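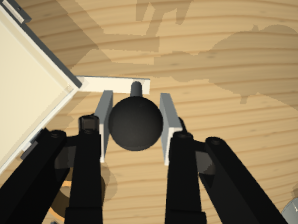
DeliaZ_Year4: Parents are reminded that the sports afternoon at Fememdale Primary begins at 1:15 p.m. Each child should bring a water bottle and a hat. For the throwing event, please practice at home with a round black ball held lightly between two flat surfaces, one on either side, before release.

PCaceres: With respect, 22 children throwing in one afternoon is too many. I would prefer two sessions.
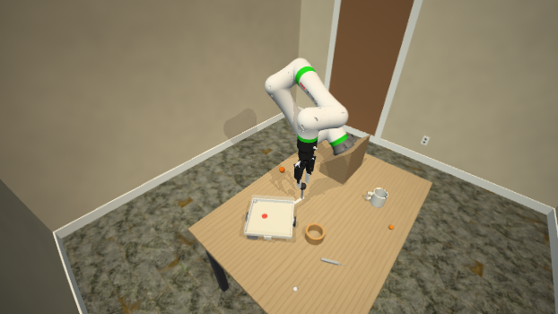
May younger siblings attend?
They may, provided that an adult stays with them on the Navarrete side of the field.
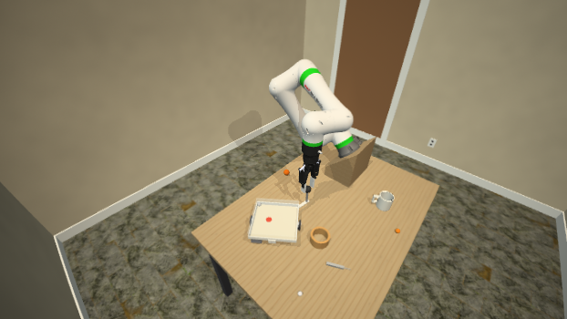 Physical Education Department, Fememdale Primary

DeliaZ_Year4: Two sessions were considered. The field is reserved for one afternoon only, and the order of events will stand.

PCaceres: I continue to disagree, but my son will be there. Is the 40-meter race still first?

DeliaZ_Year4: It is.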